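Search this forum
Search titles only
By member:

Shop Floor Talk > Automation & Robots at Work
Thread: Anyone else had a clearing arm put in? What happened to your crew?
Started by fulgencio_b, April

fulgencio_b wrote:
Hi all, long-time reader, mostly over in the hire and events section. I work in the returns room at Grivencombe. We do party and prop hire, so everything that goes out on a Friday-type job comes back in a jumble and somebody has to sort it, wipe it, check it and put it back on the shelf. That somebody is me and 19 others across two shifts.

We've been told we're getting an arm for the sorting tables. The outfit setting it up is Brurkex and the software side is called Clustico. Management says no jobs go, "roles will be reshaped". I've heard that one before at my last place and I got reshaped right out the door. So has anybody lived through this? What did your day look like six months on?

wkereama wrote:
Gidday Fulgencio. We've had two of them at Casado for a good while now, linen and tableware. Nobody got the boot here but the job's a different animal. I used to lift and fold all day. Now I stand at a table, set things out, watch, and step in when it gets muddled. My shoulder is heaps better and my brain is bored silly by lunchtime. Take that how you like!

The thing I'd push for is who gets trained on it. They picked two people at our place and those two are the only ones who've had a pay bump.

Rosalia C wrote:
I'll disagree with Warrick a bit, and he knows I will because we've had this out in the tea room. The folding was wrecking people. I had a wrist brace in my bag for years. I'd take bored over sore any day of the week, and I've still got enough puff left to walk the dog when I get home.

Fulgencio, ask about breaks. When we did it by hand the breaks sort of happened on their own, you'd finish a trolley and have a yarn. The arm doesn't finish a trolley. We had to go back and get the breaks written down properly.

wkereama wrote:
Fair call on the breaks. Still bored though.

leandro.m wrote:
Sorry but am I the only one who thinks "no jobs go" is a fib every time? At my old warehouse nobody was sacked either. They just didn't replace anyone who left, and they let the casuals go quiet. On paper it looked lovely. Count the people on the roster in a year and then tell me.

Antonina F wrote:
Leandro, that's real and I won't argue with it, but it isn't every time. I'm on the setup side (not Brurkex, a smaller mob) and I spend most of my week doing trial layouts in simulation before anything gets bolted down at a site. Half my job is telling managers what the arm can't do yet. They hate it. One bloke wanted it clearing 100 out of 100 tables with no person in the room and I had to keep a straight face.

The hard part is nearly always the mix. One sort of thing, same spot, lovely. Bowls and cups and a prop axe all in together on a draped table, that's where you find out how good your setup is. Cloth is the worst of the lot because it never hangs the same way twice, and you can't just give the program one shape to look for.
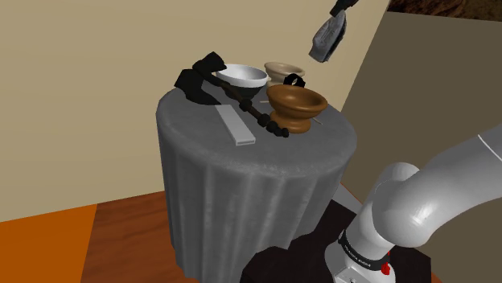

So when somebody from your returns room says "it all comes back in a jumble", that's the exact sentence I'd want to hear in the first meeting, and I usually don't hear it until week six because they've only invited the supervisors. Fulgencio, get yourself into that meeting if you can. Bring the ugliest list of returns you've got. Soft stuff, long skinny stuff, things that roll, things that come back stacked inside other things. If they're any good they'll thank you for it, and if they get huffy you've learned something about them.

leandro.m wrote:
Ok that's more useful than I expected from the setup side, credit where it's due. But you've sort of made my point? Once he's handed over everything he knows about the jumble, what does he have left to bargain with?

Antonina F wrote:
I don't have a great answer to that one. I'd ask for the training spot in the same breath as handing over the list. In writing.

Rosalia C wrote:
Yes to in writing!! And ask who resets it on nights. At ours it was whoever was closest, for no extra money, until one of the night girls put her foot down and it got made a proper duty with its own rate. It took ages and there was a fair bit of grumbling about her, which I thought was pretty rough.

fulgencio_b wrote:
This is gold, thank you. I asked my supervisor this arvo if I could sit in and she said she'd "see what she could do", so I'm going to start on the list anyway. The tent pegs alone will take me a page. Leandro, I hear you too mate, I've written down the roster as it stands today, both shifts, names and hours, and I'll check it again next April.

Warrick, what do you do about the boredom? I'm a talker, I'll go mad.

wkereama wrote:
Podcasts, one ear only, they made a rule about it. And we swap tables every 2 hours now so at least the view changes. I'd ask for that as well while you're in there.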